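3 min read

Subject: Re: Open day at Plasholm, who is going?

On Sun 20 October a list member wrote:
> Has anyone been to the Fourie open day yet? I have a
> hotel with 40 rooms and want to know if the bedroom
> demonstration is worth the drive from Barnitz.

I went in August and would go again. The bedroom was the part I stayed longest at. It has a bed with a gray headboard, a round nightstand and a desk phone, and the arm works in among them. Three pictures from that stop:

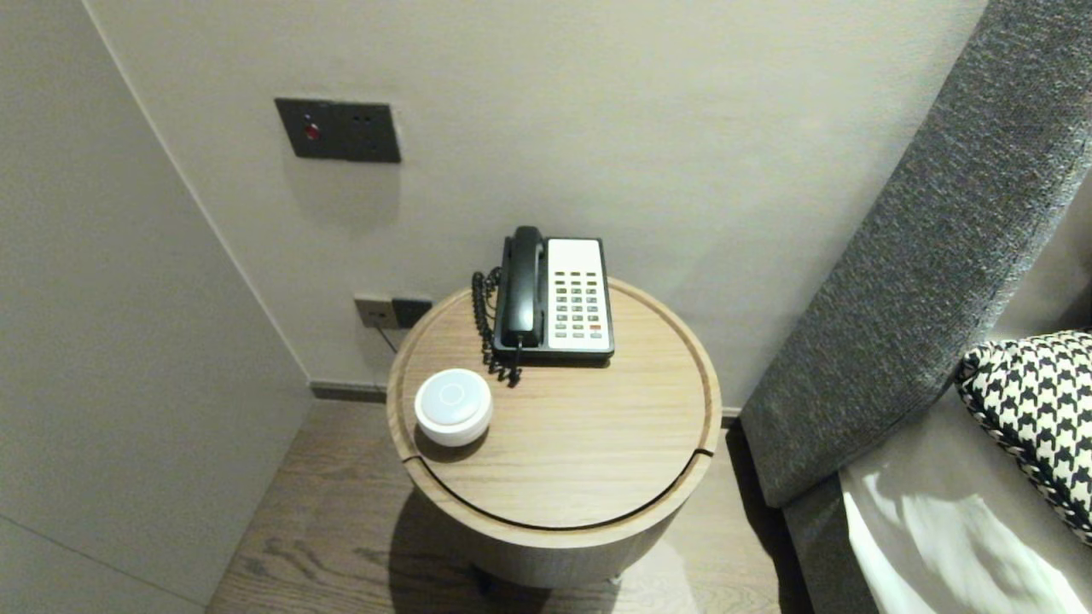
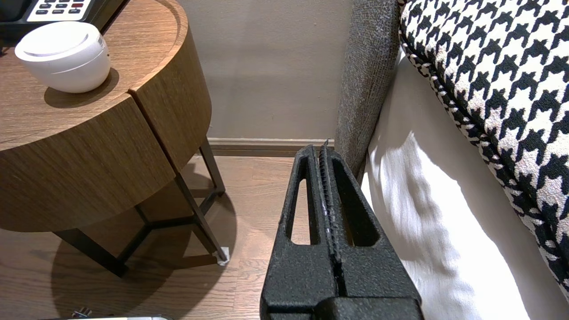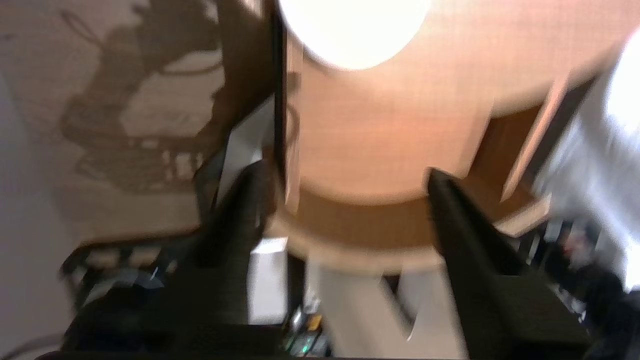
How long should you allow for the visit? Two hours is enough if you only want the bedroom and the talk, and most of a day if you want the workshop too.

The talk was dry but useful. They run the arm on their own software, Kukatport, and they gave us a figure of 543 logged runs in furnished rooms, the failed ones included. I asked for a split by task and was told it would go out with the notes. I have not had the notes yet.

Groups are kept to nine, so put your name down at the desk when you arrive. Questions are taken at the end of each session - bring them written down, the time is short. Parking is behind the building and the signs are poor.

For a hotel your size I would ask about price first. They did not bring it up in my session.

12 replies | 936 views | Share

Contact the list owner | Back to top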